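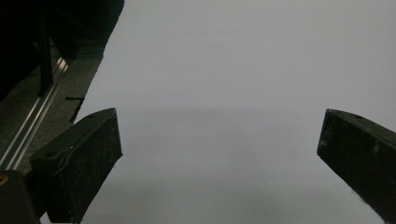

# Chapter 3: Stairs in the Small House

A stair takes up floor area on every level it touches. Its position should be settled early, before the kitchen and bathrooms are drawn, and its size can be worked out from the height between finished floors.
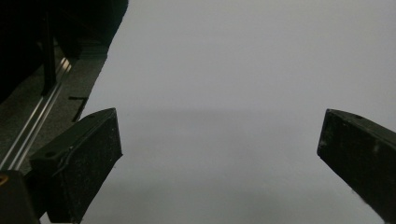
**R. Gavalas**
*Lecturer in Residential Design*

Take the Grallgate house, which we return to in Chapter 5. The height from floor to floor is 3000 mm. Divided into 18 equal risers, each step rises just under 167 mm. The pitch is 28 degrees, comfortable for daily use but long in plan, and the first scheme ran the flight straight into the hall window. The final scheme turns it at a half landing.

In this chapter you will:

- set out a straight flight and a flight with a landing
- check headroom on a section drawing
- compare open and closed risers

Bring your floor plans from Exercise 2.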